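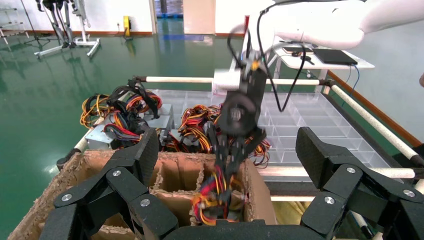
Gripper comparison on the cable sorting cell, long post, sorry in advance
Posted by orla_lynch, 3 March 2021

I promised a few of you back in January that I would write up how the two sets of fingers compare once we had spent real time with both, so get a coffee. We've been running the stock parallel gripper, the one with the narrow fingers, against the wider jointed one from Fomau, same two arms, same operator, same job. The job is moving wire harnesses and other computer leftovers in and out of a cardboard box with dividers, and anyone who has tried it knows harnesses are miserable things to pick up. The narrow fingers can come straight down into the middle compartment and hold a tangle of colored wires right over it, while the big jointed pair sits wide open in front of the box and would have a hard time fitting between the dividers at all. On the other hand, once you ask for something heavier, like one of the power supplies with its cables spilling all over it, I'd take the Fomau every time. It wraps. The narrow ones pinch, and a pinch on a smooth metal case makes me nervous.

We did 25 picks per gripper per item before I let myself have an opinion. My opinion is that I want one of each and will be keeping it that way. Happy to answer questions, and I do have the logs.

sandro_s
Lovely write-up, Orla, thank you for taking the time. I went through nearly the same thing last year and landed on the other side, so let me be the grumpy one. Two different grippers on one cell means two sets of offsets, two sets of force limits and two sets of spares in the drawer, and sooner or later somebody loads the wrong profile on the wrong arm (me, it was me). I would put narrow fingers on both sides and live with being slow on the heavy stuff. What are you using for a controller? If it's the Shehu box, check that it really lets you set grip force separately for left and right. Ours ignored the second value until we updated it.

orla_lynch
It is the Shehu, and you've just explained a very confusing afternoon. Both sides were closing at whatever I'd typed for the left one. I'll update tonight before I touch anything else.

nigelpilk
I'm with Orla on mixing them. We do it on our bench and after the first week you stop thinking about it. What I'd push back on is the dividers. Corrugated board with ragged top edges is going to catch wires on the way out no matter whose fingers you use, and then you end up grading the box when you meant to grade the gripper. Have you tried dropping the harnesses into that clear tray with the little cells? My guess is the narrow fingers would look even better there, which is a bit unfair on Fomau.

orla_lynch
Fair point about the edges, Nigel. I thought about trimming them and then left them alone — the parts we're meant to handle arrive in boxes like that, and if the fingers can't cope I would like to know now. The cells in the tray are too small for a whole harness anyway. I'd keep it for connectors and short leads.

raquel.c
Can I ask about the wrist camera? I have a Gasum on mine and the open fingers take up so much of the bottom of the view that I lose the part just before contact. With jointed fingers as chunky as those I'd expect it to be worse.

orla_lynch
It is worse, yes! You get a good look at everything beyond the fingers and then have to trust yourself for the last bit. I tilted the camera up 15 degrees, which helped me find the box and made the close work harder, so I put it back. A second camera from the side is on my wish list.

rosalba_t
Raquel, try the Skunus bracket if you can find one. It moves the camera out sideways and you see past one finger properly. It does stick out, and I have knocked mine on a table rail more than once, so go gently for the first few days.

sandro_s
I had that bracket and took it off again. Every time it got bumped I had to calibrate from scratch, and I got very tired of it. Each to their own, though.

rosalba_t
Mine has held its calibration fine, Sandro, but I did swap the screws for longer ones. Maybe try that before you give it away?

sandro_s
Too late, it lives at my brother's now. Orla, please post the force numbers once you've updated. I'd like to see whether the narrow fingers still slip on the power supplies when the second value is really doing something.

orla_lynch
Will do. I'll rerun the heavy items on both sides and put the logs in this thread.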